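May, late, kitchen table

Quick one before bed. Feet wrecked. Walked the whole park today, footbridge end to the far side and back, first time since the knee. Judite said an hour. Took me most of the afternoon but I stopped a lot so it dosn't count.

Left the house with no water, went back, left again with no hat. Bus was packed as far as Filbridge, then just me and a man with a cello. Got off a stop early by mistake. Fine. More steps.

The bridge I love. Old gray planks going crosswise, gaps you feel through thin soles. Sun coming through the railings onto the boards in little stripes. Held the rail the first half, then made myself let go. Did 100 steps without touching it, counted out loud like a kid. Knee clicked at 38 and I nearly quit.

Then concrete, lots of it. Very bright, wish I'd had the hat. Sat by the covered walkway, the one with the square pillars, and ate the cheese roll, squashed. Texted Hae-won to say I was alive. She wrote back "proof?" so I sent her a picture of the roll.

Thought about the letter from Bettencourt most of the way. Still don't know. If I take the job it's Plamport by the fall and no more park, and who gets the plants. Margarida would kill them in a week. Tadeusz says take it, but Tadeusz says take everything. Told myself I'd decide by the time I reached the bend in the path. Reached the bend. Did not decide.

Past the bushes my shin started up so I slowed way down. Stretched it a bit on the grass. Two ladies asked me if the café was open and I said yes with total confidence, no idea why. Hope it was.

Home by 5. Bath, soup, ice on the knee. Need: new insoles, stamps, call Leonilde back (she's rung twice!!), defrost the chicken. Also find the hat. Its not on the hook and not in the car bag.
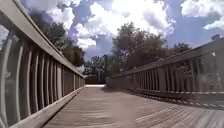
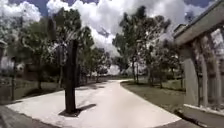
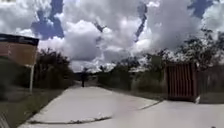 The park, May. Bridge first, then the two from the concrete paths.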